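Cuaderno celda 2, junio, 16:40

Repaso de normas con Agnes Torvik antes de la tanda Wondunby. Lo apunto rápido que luego se pierde.

Velocidad: con alguien dentro de la línea amarilla, tope 300 mm/s. Sin excepciones, tampoco "solo para probar". El límite va en el controlador, no en el script (en Eltlow lo teníamos en el script y alguien lo comentó).

Paro de emergencia: probarlo al empezar el turno y firmar. Faltan firmas en la hoja, preguntar a Nighat.

Mesa: solo el objeto de la tarea dentro del alcance. Rotuladores siempre con la capucha puesta. Papeles fuera antes de arrancar.
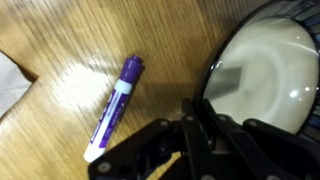
Pinza: revisar tornillos de los dedos cada 24 h de uso, par según ficha Ornari. A los 1000 ciclos se desmonta y se mira holgura, aunque paresca que va bien. Anotar nº de ciclos al cerrar, no al dia siguiente.

Nighat Mirani propone guardar los episodios fallidos 14 días antes de borrar. De acuerdo. Etiqueta "fallo" + causa en una línea.

Pendiente: reflejos en la madera, probar difusor. Traducir la hoja de Tehrani. Agnes pasa la versión limpia de las normas al tablón.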